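Progress report to the Wellow Fund
Project: Threat reporting and response in schools, Bralden district
Prepared by: Despina Bogdan, project coordinator
Date: 6 Sep 2021

Summary of the period

In this period we finished the training material, signed the agreement with the district police, and opened the reporting line in 5 schools. The work with parents is behind the plan. The spending is inside the budget, with one change for which I ask your approval at the end of this report.

As you remember, the project was started after the false alarms of last winter, when two schools in Bralden were emptied because of telephone threats. In both cases the pupils stood outside for a long time and the parents received different information from the school, from the police and from each other. Our aim is that a threat is written down correctly by the person who receives it, passed to the police without delay, and explained to families in one message.

Training of office staff

The secretaries are usually the first people to hear a threat, so we began with them. Each school sent at least two members of its office. The session takes one morning. The participants listen to recorded calls, which were spoken by actors, and fill in the call sheet while they are listening. Afterwards they compare what they have written. 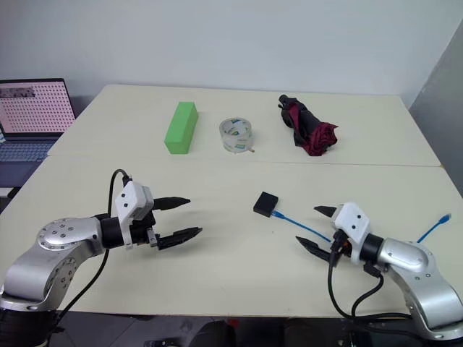

The first version of the call sheet was too long. It had two full pages, and most participants stopped writing in the middle of the second one. Ro-un Choo has shortened it to one side of paper, with the exact words of the caller at the top and the time of the call directly under them. The questions about voice and background noise are now at the bottom and can be completed after the call. The police have accepted this version and their control room will use the same order of questions.

One school, Sandu Secondary, could not send its evening receptionist. She will be trained in September together with the new staff.

Agreement with the police

The agreement was signed later than we hoped. The difficult point was the handling of pupils who make a threat as a joke or in anger. The schools wanted to decide alone in the mild cases. The police wanted to be informed of every case, and this is what was agreed. In return, an officer will speak with the head teacher before any pupil under sixteen is interviewed, except if there is an immediate danger. I consider this a fair result, but two of the head teachers are still not satisfied and we shall discuss it again with them at the end of the school term.

Reporting line

The line is provided by Wisance and accepts calls and text messages. It was tested with the police control room before the opening. During the test some text messages arrived twice, and Wisance has corrected this fault. Posters with the number are in the corridors and the staff rooms.

It is too early to give you useful figures about the calls. I will include them in the next report. 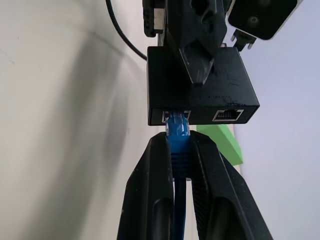
Work with parents

We planned to send the leaflet to all families before the summer. We printed over 1000 copies, but the translations were delivered late and we did not want to send the English text alone. The leaflets will now go home with the pupils in September. The evening meetings were also moved, and the dates depend on the school halls.

Next steps

Train the new office staff and the receptionist from Sandu Secondary.
Distribute the leaflets and hold the first meeting with parents.
Carry out one practice alarm, with the police present, in a school which has not yet been chosen.

Request for approval

The actors cost less than we expected, and the translations cost more. I would like to move the remaining sum from the training line to the translation line. The total of the grant does not change. Please let me know if you need the invoices before you decide.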